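Journal / Current Volume / Articles / Section 4

Contents Abstract Figures References Next

4. How people talk about repair

When we began asking people in Davimdale why they mend things or throw them out, we expected to hear mostly about money. Money did come up, and often, but what people really wanted to tell us about was trust — whether they believed an object would go on working once a stranger had opened it. Of the 2,062 households that returned our survey, 85 agreed to a longer talk at home, and those talks (some of which ran well past supper) are the heart of this section.

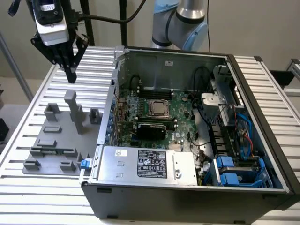
Sekar Wuisan and Retno Nasution read every transcript separately before comparing notes, and we are grateful for their patience with our handwriting. Both noticed how readily people spoke of a repaired radio or computer as if it had been ill. One retired bus driver told us his old laptop had "come home a little weaker," though he was very fond of it and used it every morning. Words of this kind were much rarer when the talk turned to shoes, coats or chairs, a contrast also noted by Ginting and Jacquet in their earlier work on the Elari markets.

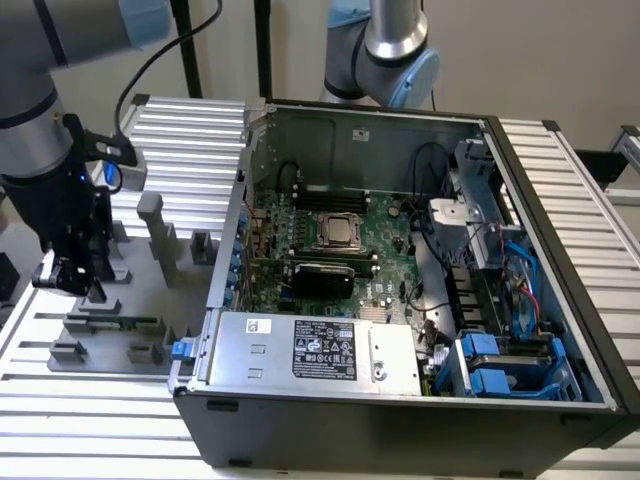
Figure 3. Two robot arms at a workstation; a thin green circuit board strip lies in a slot of the gray fixture plate.

We think the difference has a good deal to do with what a person can see and feel for themselves. A new heel can be tugged at and a seam held up to the window, while the inside of a phone has to be taken on faith. Younger people were, to our surprise, no more at ease with this than their grandparents, and several said they would gladly pay more to a shop that let them stand at the counter and watch. We return to these shops, and to the question of what their customers hope to learn by watching, in Section 5.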